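4.2 Checking Chore Readiness

The Kurton arm is supplied with 52 practice tasks. Complete the button task before assigning any household or shop-floor work.

1. Open the Malluvis simulator and load the tabletop task.
2. Select the button to be pressed and start the run.
3. Repeat the run 39 times. Change the background between runs.
4. Record each missed press in the task log.
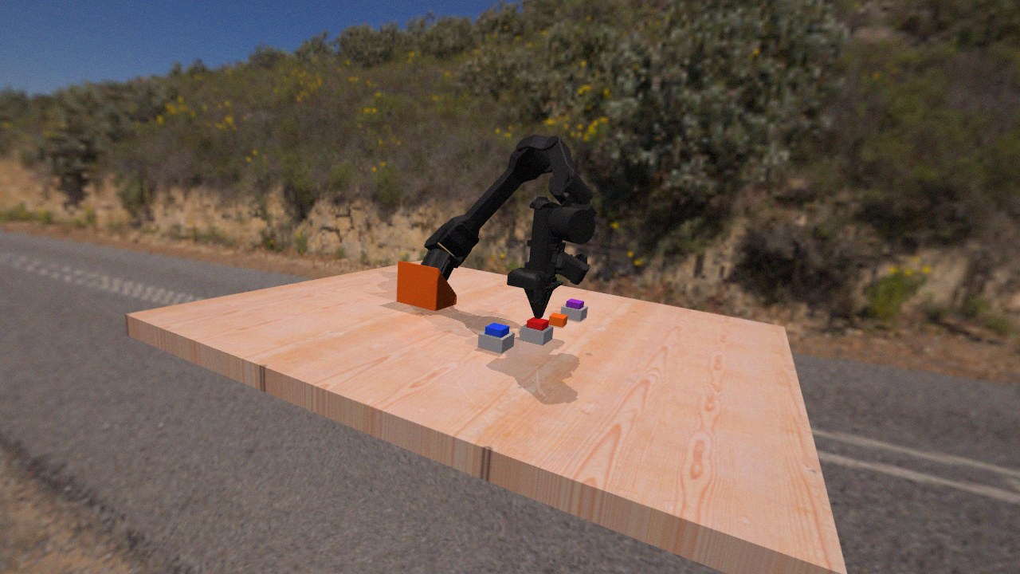 Note: A passing score in simulation does not mean that the arm can run a dishwasher or sort parts at a bench. In trials at the Kivurwood shop, arms that passed every simulated run still needed help with over four in ten real chores. Folding cloth and handling wet dishes remain outside the supported task list.

Caution: Do not leave the arm unattended during its first real task. Keep the stop switch within reach.

5. If the log shows more than 4 missed presses, repeat Section 4.1. If error 1821 appears, close the simulator and contact Maurya support.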